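Levville Furnishings for Shared Workrooms
Desks and Desktop Accessories

Trelska Desk with Wire Mesh Accessories

The Trelska desk is a single-user desk intended for study rooms, staff areas and small offices in which one surface must serve for paperwork in the morning and a meal at noon. It is supplied by Levville with a choice of two surface finishes and may be ordered alone or together with the Vilela range of black mesh accessories and the Zolovia table linen described further down this page.

The desk is delivered with the top and the legs packed separately. Assembly requires two persons and the hex key enclosed with the legs. Customers ordering 22 or more desks for one address may request assembly on site at the time of ordering.

Surface and Finish

The standard finish is a light wood grain sealed with a clear satin coat. A darker finish is available to order. Variation in the grain from one top to the next is to be expected, and tops ordered at different times should not be assumed to match exactly. Institutions furnishing a room in stages are advised to order all tops together and store those not yet required.

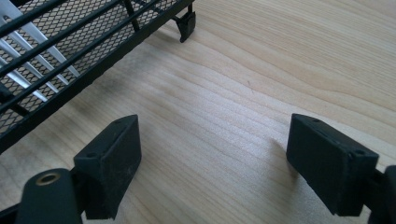 Accessories placed on the desk should stand on their feet and should not be dragged. Black metal mesh sits well against the pale, honey-toned surface, where the grain runs in long curves, and the small black foot at the end of the rack shows dark against the wood. Feet should be wiped clean before a rack is moved to a new position, as grit held under a foot will mark the coat. If a rack must be moved while loaded, it should be lifted with both hands. Felt pads may be ordered for any item in the Vilela range and are replaced free of charge during the warranty period.

Small specks and smudges are more readily noticed on the light finish than on the dark one. They may be removed with a soft cloth dampened in warm water and a little dish soap, followed by a dry cloth worked in the direction of the grain. Scouring pads, bleach and solvent cleaners must not be used. Ink should be blotted at once and never rubbed.

Cable Opening

Each desk in the standard range has one round opening toward the rear of the top, fitted with a black grommet. The opening accepts the plugs of most lamps and chargers. Power strips should be placed on the floor or fixed to the wall and should not hang by their own cords. The grommet may be pushed out from below for cleaning and pressed back by hand.

Rounded Corners

The corners of the top are rounded. This detail was adopted at the request of schools, where desks are often placed close to a walkway. Corner guards are therefore unnecessary, and adhesive guards should not be fitted, as the glue may lift the coat when they are removed.

Vilela Mesh Accessories

The Vilela range is finished in black throughout so that items bought at different times may be used together. The following items are in stock:

Flat rack, mesh, with feet
Upright basket, wire
Letter tray, single
Letter tray, stacking
Felt pads, pack of 22

The upright basket is suited to rolled papers, folded cloths and light supplies. Heavy objects should be placed at the bottom. Liquids and damp cloths should not be stored in it. The finish on all Vilela items may be cleaned with a dry brush. Water collected in the mesh should be shaken out and the item dried before it is returned to the desk.

Use of the Desk for Meals

Many institutions permit staff and students to eat at their desks, and the standard finish has been selected with this in mind. A placemat is recommended under every plate. Hot dishes require a heat mat in addition; the Zolovia placemat is woven for everyday use and does not protect the surface from a pan or dish taken directly from the oven.

The Zolovia placemat is machine washable at a low setting. It should be dried flat and may be ironed on the reverse. Plates and cutlery are not included with any desk or placemat order.
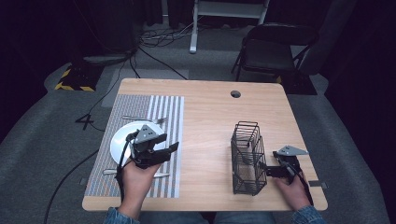
Light wood-grain desk with striped placemat, white plate, fork and knife, and black wire mesh basket at right.

Where a desk serves both purposes, it is suggested that papers be kept to one side in a tray or basket and that the other side be reserved for the place setting. The surface should be wiped after each meal and allowed to dry before papers are laid on it again.

Floor Protection

The legs are supplied with plain glides suitable for carpet. For hard floors, soft glides should be specified with the order. Chairs are not included. Any chair of standard seat height may be used with the desk, including folding models.

Warranty and Replacement Parts

The desk carries a warranty of 7 years against faults in the top, the legs and the fixings. Accessories carry a warranty of one year. Marks from normal use, damage caused by unsuitable cleaners and fading from direct sunlight are excluded. Replacement grommets, glides and fixings may be ordered singly under part group 74. The order number printed on the delivery note should be quoted in all correspondence.

Ordering

Orders are accepted from schools, public offices, charities and private customers. Orders received by noon are acknowledged the same day. No deliveries are made on Sunday. Finish samples are lent without charge and should be returned in the envelope provided.

Inquiries concerning institutional orders should be addressed to Lakmal Bhattacharjee, Contract Furnishings, Levville.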